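What We Learned About Leftovers: A Report on Shared Meals in Student Housing
Florence Fraser, 12 November 2018

When I started this project I thought it would be a fairly simple matter of asking people what they ate for dinner and who they ate it with. I live in Flirkham House myself, so I figured my neighbors would be happy to talk, and they were – some of them for a good deal longer than I had planned!

My question was whether students who cook together throw out less food than students who cook alone. I asked 25 residents to keep a food diary for 9 days, writing down each evening meal, how many people shared it, and what went into the trash afterward. Of those, 19 handed in a diary I could use. The others either lost theirs or stopped partway through, usually when a paper was due, and I can't say I blame them.

The diaries recorded 254 items thrown away in all. Bread was the most common by far, followed by salad greens and cooked rice. People who cooked alone mostly wrote that the package was too big for one person, and that they got tired of eating the same thing. The groups had a different problem, namely that everyone assumed someone else would finish the pot. Even so, the shared kitchens wasted less per person, especially on the Cullari wing, where the residents have kept a sign-up sheet for dinners going all fall.

I should mention a weakness here. The diaries relied on memory and a certain amount of goodwill, and a few entries just say "some veggies." Weighing the food would have been better, and I would do that if I ran the study again in February, when the weather keeps more people in for dinner.

One thing that surprised me was how much serving habits seemed to matter. Several people wrote that they took smaller helpings when the food was set out in the middle and everyone helped themselves, and then went back for more if they were still hungry.

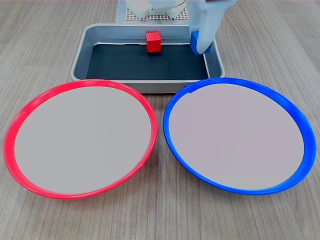
Going back for seconds came up most often in the diaries of the larger groups, and I would like to look at it properly in a follow-up, with a few more kitchens and a decent kitchen scale.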